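Search this site
Search
Clear

Clakencombe Clothing Exchange - Frequently Asked Questions

When and where is the next exchange?
The winter exchange runs in January at Barroso Hall, 106 Pistemstead Road. Doors open at 10 a.m. and we close at 2 p.m. The side entrance on Dorik Street has a ramp.

How does the points system work?
Every item we accept earns you points. Shirts, skirts and children's clothes are worth one point, pants and sweaters two, coats and boots four. You spend points the same day or save them for next time. They don't expire, but they can't be turned into cash.

How many items can I bring?
Up to 30 per household. Please keep coats on hangers if you have them.

What won't you take?
Underwear, swimwear, socks, school uniforms with a crest, and anything with a broken zipper. Small holes are a no as well. Missing buttons are fine if you bring a matching spare.

Do clothes need to be ironed?
No. They need to be clean and fully dry. Turn out the pockets before you pack - we can't trace lost keys or cards afterward.

Why do you check dark clothes separately?
Lint and fading are easy to miss on black and navy. We lay dark pieces flat on something bright before we accept them, and you can do the same at home.

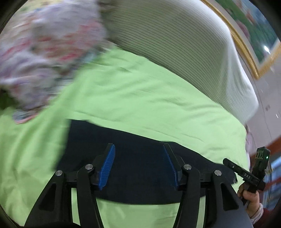
Dark navy garment on a lime-green sheet.

Can I try things on?
Yes. There are two changing rooms at the back of the hall. Take no more than four items in at a time.

Is there a limit on how many people can come in?
The hall holds 300. If we reach that, you will get a numbered ticket at the door and can wait in the lobby.

What happens to clothes that are left over?
Coats go to the winter coat drive. The rest is stored for the next exchange or sent for textile recycling. We can't return items once points have been given.

Who do I contact with a question that isn't listed?
Write to Kaja Koppel using the contact form. Replies usually take two working days - longer in the week before an exchange.

Page last updated November 29, 2021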